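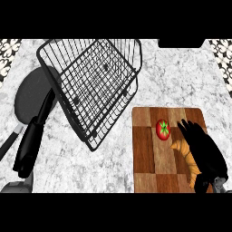

Taller > Proyectos en curso > Drekano > Galería

Categoría: Robótica y automatización / Construcción propia

Drekano: construcción de un puesto de dos brazos en el taller Esquivel

El taller compartido Esquivel presenta en esta página el estado de los trabajos del proyecto Drekano, puesto de manipulación de dos brazos destinado a tareas domésticas sobre encimera. El proyecto se desarrolla en las instalaciones del taller desde el mes de febrero, bajo la coordinación de Judit Juhász, y está abierto a las personas inscritas en el programa de construcción propia. La galería reúne las distintas fases del montaje, acompañadas de una breve indicación sobre cada una. Los textos se actualizan al cierre de cada fase.

La bancada
Estructura de perfil de aluminio, montada en la nave 2 y nivelada sobre el pavimento existente. Los anclajes de ambos brazos quedaron fijados antes de colocar el tablero, a fin de poder corregir la separación entre bases sin desmontar el conjunto.

Los brazos
El brazo izquierdo procede de una construcción anterior del taller y ha sido revisado en su totalidad. El derecho se montó de nuevo, con las mismas cotas. Durante las pruebas se observó una holgura en la articulación del codo que obligó a sustituir el rodamiento.

Las pinzas Pukaletti
Diseño propio, denominado Pukaletti por el grupo que lo inició. La versión actual es la tercera y conserva el cuerpo de las anteriores; se han modificado los dedos y el paso de los cables. Los archivos de fabricación pueden solicitarse en la secretaría del taller.

Cableado y alimentación
Cada brazo dispone de su propia línea, con interruptor de emergencia independiente. El armario eléctrico permanece cerrado fuera del horario de trabajo y su llave se custodia en recepción.

La cocina simulada
Antes de autorizar un movimiento en el puesto físico, el grupo lo ensaya en Flesitz, el entorno de simulación mantenido por el propio taller. La escena de cocina consta de una encimera de mármol blanco con un escurreplatos de alambre negro y una tabla de madera, sobre la que se disponen un tomate y un cruasán. Las dos pinzas negras entran por los lados de la encimera.

Los objetos de ensayo
El tomate y el cruasán se eligieron por la diferencia entre sus formas. El primero es redondo y exige un cierre centrado; el segundo, curvo y con pliegues, admite varias orientaciones de agarre. El grupo trabaja ahora en los criterios para elegir entre ellas.

Control y registro
El programa de control se ejecuta en un equipo situado junto a la bancada. El registro interno recoge 3000 trayectorias simuladas, clasificadas por objeto y por brazo. Las trayectorias con contacto entre pinzas se archivan aparte y se examinan en la reunión técnica del grupo.

Calibración
Se realiza al inicio de cada sesión, con ambos brazos en posición de reposo y la encimera despejada. El procedimiento figura en la hoja técnica 14, disponible para consulta en el puesto. Toda desviación respecto de los valores de referencia debe anotarse en el libro de incidencias antes de continuar.

Zona de trabajo
El perímetro señalado en el suelo no podrá rebasarse mientras los brazos reciban alimentación. Las personas visitantes permanecerán detrás de la mampara y atenderán en todo momento las indicaciones de quien dirija la sesión.

Trabajos pendientes
Quedan por instalar la protección lateral de la bancada y la iluminación definitiva. Está prevista, asimismo, la revisión de los dedos de la pinza derecha, cuyo recubrimiento presenta desgaste. La siguiente actualización de la galería se publicará en junio.

Participación
Las personas interesadas en incorporarse al grupo Drekano deberán haber completado la formación básica de seguridad del taller. Las solicitudes se dirigirán por escrito a la coordinación, a la atención de Judit Juhász, con indicación de la disponibilidad horaria y de la experiencia previa en mecánica, electrónica o programación. Las sesiones de trabajo comienzan a las 17:30 en la nave 2.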